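Home | Explore | Science for Young Readers | Ask a Question

How Do We Know What Things Weigh?

By Poonam Bhatia
October 2026

24 shares | 3 comments

Long ago, people who bought and sold food had no numbers to read. A merchant placed grain in one pan of a balance and stones in the other. When the two pans hung level, the grain and the stones weighed the same. Trouble began when a traveler came to a new town, as the stones in one market were often heavier than the stones in the next.

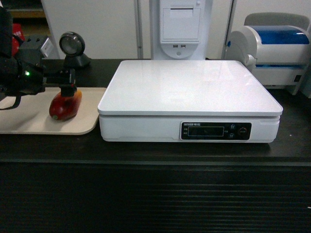 Weight is a measure of how strongly the Earth pulls on an object. This pull is called gravity. It acts on a feather, a school bus and you. A scale must have a part that feels the pull, and on many electronic scales that part is hidden from view. On a white counter scale of the usual shop kind, the broad, flat platform on top is where the goods go. Under it there is normally a small piece of metal that bends very slightly when something is placed above it. The bend is too small to see, but an electric circuit can measure it and turn it into a number.

A scale can only be fair if everyone agrees on the units. In the United States, food is often sold by the pound or the ounce. Most other countries use grams and kilograms. One kilogram is 1,000 grams, or a little more than two pounds. 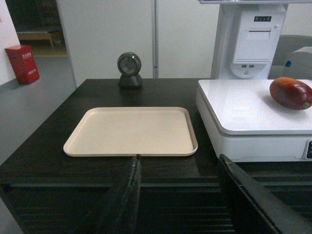

Governments employ inspectors to make sure that the agreement is kept. An inspector carries a set of metal weights that have been carefully tested. Each weight is placed on the scale, and the number shown must match. If it does not match closely enough, the scale must be repaired before it is used for trade again.

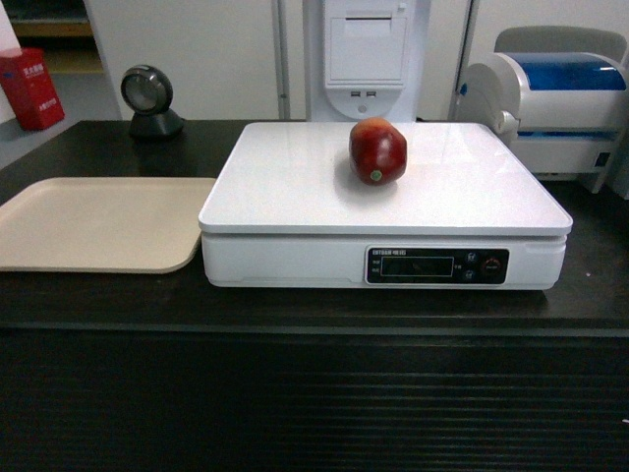 A red apple on the platform of an electronic scale.

Try It Yourself

Find three pieces of fruit and hold one in each hand. Decide which is heavier, then compare it with the third. Write down your order - heaviest first - and check it with a kitchen scale. Large objects are not always the heaviest for their size. An orange sinks in water when it is peeled, but it usually floats with its peel on.

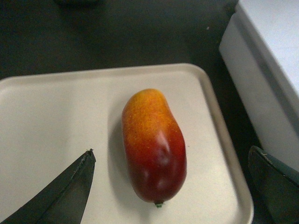 BAVURBRIDGE, June - Pupils taught by Maricruz Aguirre tested their own guesses at the town's Museum of Measures. They were shown a balance used by local grain sellers and a set of iron weights, the largest of which weighs 2,000 grams. Most pupils guessed that it was much lighter.

Words to Know

Balance: a tool that compares the weights of two things.
Gravity: the pull that draws objects toward the Earth.
Unit: an agreed amount used for measuring.

More in this section: Time | Length | Temperature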